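Volleck Metallstäbe und Zuschnitt
Über uns
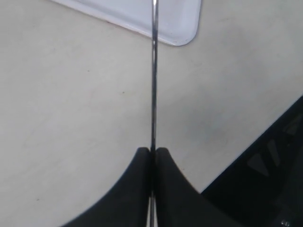

Dünner Metallstab über dem Arbeitstisch, im Hintergrund der Rand einer weißen Schale.

Volleck fertigt und konfektioniert gerade Rundstäbe aus Metall in kleinen Durchmessern. Geliefert wird an Werkstätten, Gerätebauer, Prüflabore und Lehrbetriebe. Der Betrieb besteht aus Zuschnitt, Richterei, Endenbearbeitung, Prüfplatz und Versand. Drahtzug und Wärmebehandlung führen wir nicht selbst aus, das Vormaterial beziehen wir als Ringware oder als gezogene Stangen.

Arbeitsgebiet

Verarbeitet werden nichtrostende Stähle, Silberstahl, Messing und Aluminiumlegierungen. Die größte Stablänge beträgt 900 mm. Größere Längen sind mit der vorhandenen Richtmaschine nicht in der geforderten Geradheit herstellbar und werden nicht angeboten. Die häufigste Bestellung ist ein Stab mit 3 mm Durchmesser und 200 mm Länge, beidseitig plan geschnitten und entgratet. Auf Wunsch werden die Enden gefast, gerundet oder einseitig angespitzt. Gewinde schneiden wir nur an Stäben aus Messing und Aluminium.

Zu den Abnehmern zählen Hersteller von Führungen und Auswerfern, außerdem Schulen und Ausbildungswerkstätten, die Stäbe als Übungsmaterial für Messen, Anreißen und Sägen einsetzen. Für diese Gruppe gibt es die Reihe Gorkura mit festen Längen und größeren Toleranzen. Die Reihe Vatton umfasst geschliffene Stäbe mit Prüfprotokoll.

Entwicklung des Betriebs

Der Betrieb ging aus der Schlosserei Ostrowski hervor, die Stabmaterial zunächst nur für den eigenen Bedarf richtete. Als die Nachfrage anderer Werkstätten zunahm, wurde die Richterei ausgegliedert und unter dem Namen Volleck weitergeführt. Die Schlosserarbeiten wurden später eingestellt. Aus dieser Zeit stammen noch die Exzenterpresse im hinteren Hallenteil und ein Teil der Regale für Langgut.

Die Leitung liegt bei Marianna Jabłońska. Sie verantwortet Einkauf, Kalkulation und Terminplanung. Roman Chmielewska leitet die Prüfung und gibt Chargen für den Versand frei. Technische Rückfragen zu Toleranzen und Oberflächen gehen direkt an ihn.

Ablauf eines Auftrags

Nach Eingang der Bestellung wird das Vormaterial einer Schmelze zugeordnet und die Chargennummer auf der Laufkarte vermerkt. Ringware durchläuft zuerst die Richtmaschine, Stangen werden je nach Zustand nachgerichtet. Der Zuschnitt erfolgt mit Aufmaß. Anschließend werden die Enden plan gedreht oder geschliffen, entgratet und gereinigt. Bei der Reihe Vatton folgt das spitzenlose Schleifen vor der Endenbearbeitung.

Gereinigte Stäbe werden nicht mehr mit bloßen Händen berührt. Sie liegen bis zur Prüfung in flachen Schalen, nach Chargen getrennt. Gemischte Schalen sind im Betrieb nicht zulässig, auch nicht bei gleichem Nennmaß.

Prüfplatz

Geprüft wird auf einer hellen, glatten Tischfläche. Kratzer und Anlauffarben zeigen sich am besten, wenn der Stab unter gleichmäßigem Licht um die eigene Achse gedreht wird und der Lichtreflex ohne Unterbrechung über die Länge läuft. Abweichungen im Reflex sind noch kein Ausschussgrund. Sie führen zu einer Nachprüfung mit der Lupe. Die Geradheit wird auf der Messplatte mit Fühlerlehren kontrolliert, der Durchmesser mit der Bügelmessschraube an beiden Enden und in der Mitte.

Der Umfang der Prüfung richtet sich nach der Reihe. Gorkura wird in Stichproben geprüft, Vatton vollständig. Messwerte werden mit Datum und Kürzel in das Chargenblatt eingetragen. Auf Anforderung liegt eine Kopie der Lieferung bei.

Lager und Versand

Das Fertiglager enthält nahezu 60 Kombinationen aus Werkstoff, Durchmesser und Länge. Lagerware verlässt das Haus in der Regel am folgenden Arbeitstag. Verpackt wird in Kartonhülsen mit beidseitigem Stopfen, bei geschliffenen Stäben zusätzlich in Ölpapier. Ab einer Stablänge von mehr als 200 mm verwenden wir verstärkte Hülsen.

Reststücke werden nach Werkstoff sortiert und an Ausbildungsbetriebe abgegeben. Die Abgabe ist kostenlos, eine bestimmte Länge kann nicht zugesagt werden. Späne und nicht verwendbare Abschnitte gehen an einen Metallhändler.

Anfragen

Für ein Angebot benötigen wir Werkstoff, Durchmesser mit Toleranz, Länge mit Toleranz, Ausführung der Enden und Stückzahl. Zeichnungen nehmen wir als PDF oder DXF entgegen. Fehlt die Angabe zur Geradheit, gilt der Wert aus dem Datenblatt der jeweiligen Reihe. Muster können angefordert werden und werden mit dem ersten Auftrag verrechnet.

Selbstabholung ist nach Anmeldung möglich. Die Zufahrt zur Rampe erfolgt über den Hof, die Warenausgabe befindet sich links neben dem Tor.

Stand: 27. Februar 2024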